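Naloreck Recipe Words — read me first

The list has 1151 kitchen words in Hungarian and Danish, collected from handwritten family recipes. Each line has the word, its meaning in English and the region where we heard it.

Sille Riis checked the Danish part. In the Hungarian part, 283 words still wait for a second reader.

Old spellings are kept as they were written.
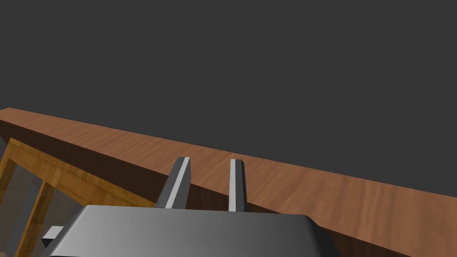
Version 2 will add words for baking — mostly from Magdolna Csizmadia's notebooks. Please send corrections to Béla Takács.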